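온라인 룸메이트 매칭

온라인 룸메이트 매칭은 주거 공간을 함께 쓸 사람을 웹사이트나 모바일 앱을 통해 찾는 서비스를 말한다. 온라인 데이팅과 마찬가지로 프로필, 사진, 메시지 기능을 사용하지만, 연애 상대가 아닌 동거인을 구하는 것이 목적이다. 하우스메이트 매칭, 동거인 매칭이라고도 부른다.

개요

초기의 룸메이트 찾기는 대학 게시판이나 지역 신문의 광고란에서 이루어졌다. 인터넷 보급 이후에는 방의 위치와 월세를 적은 게시글이 중심이 되었고, 이후 이용자의 생활 습관을 비교하는 방식이 더해졌다. 현재의 서비스는 방을 먼저 올리는 매물형과 사람을 먼저 연결하는 프로필형으로 나뉜다. 두 방식을 함께 제공하는 경우도 많다.

매칭 방식

프로필형 서비스는 가입할 때 설문을 작성하게 한다. 문항은 취침 시간, 흡연 여부, 반려동물, 손님 방문 빈도, 청소 주기, 소음에 대한 민감도 등이다. 설문 결과는 백분율이나 등급으로 환산되어 상대방의 프로필 옆에 표시된다. Usell은 8개 문항만으로 점수를 내며, Sernia는 점수를 표시하지 않고 답변이 서로 다른 항목만 보여 준다.

메시지는 양쪽이 모두 관심을 표시한 뒤에 열리는 것이 일반적이다. 매물형 서비스에서는 방을 올린 사람에게 바로 문의할 수 있어, 인기 지역의 게시자는 많은 메시지를 받는다.

방의 표시

매물형 서비스의 게시글에는 방 크기, 보증금, 공과금 분담 방식, 가구 포함 여부가 기재된다. 침대와 매트리스는 항목이 따로 나뉘어 있는 경우가 많으며, 매트리스를 입주자가 직접 마련해야 하는 방도 있다. 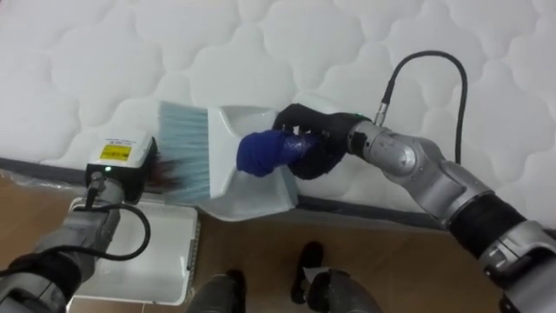

나무 바닥 위의 흰색 누빔 매트리스

가구 포함으로 표시된 방이라도 침구는 대개 제외된다. Ross는 게시자가 가구 목록을 하나씩 선택하도록 하고, 선택하지 않은 품목은 없는 것으로 간주한다.

이용 행태

Nestor Castillo는 프로필형 서비스 이용자 263명을 대상으로 한 조사에서, 응답자가 상대의 사진보다 자기소개 글을 더 오래 읽는다고 보고하였다. 같은 조사에서 첫 메시지를 보낸 뒤 직접 만나기까지는 평균 2주가 걸렸다. 청소와 관련된 답변은 실제 생활과 차이가 큰 항목으로 꼽혔는데, 응답자 다수가 자신을 평균보다 깔끔하다고 평가하였다.

이용 시기는 학기와 계약 주기의 영향을 받는다. Jetden의 경우 12월에 등록된 신규 프로필이 거의 3,414개로, 연중 가장 많았다.

안전과 개인정보

이용자는 동거 전에 신원을 확인할 방법이 제한되어 있다. 일부 서비스는 신분증 인증이나 재직 증명을 선택 사항으로 두며, 인증을 마친 프로필에 표시를 붙인다. 실제로 존재하지 않는 방을 올리고 보증금을 먼저 요구하는 사기도 보고된다. 이에 따라 여러 서비스가 방문 전 송금을 하지 말라는 안내문을 대화창 상단에 고정해 두고 있다.

정확한 주소는 보통 대화가 시작된 후에 공개된다. 지도에는 동 단위의 위치만 나타난다.

비판

생활 습관 점수가 실제 동거의 만족도를 예측하는지에 대해서는 의견이 갈린다. 설문이 자기 보고에 의존한다는 점과, 나이나 직업에 따른 선별이 특정 집단을 배제할 수 있다는 점이 주로 지적된다. 유료 회원의 프로필을 검색 결과 위쪽에 배치하는 관행도 논란의 대상이다.

같이 보기
공유 주거
온라인 데이팅
친구 찾기 앱
전대차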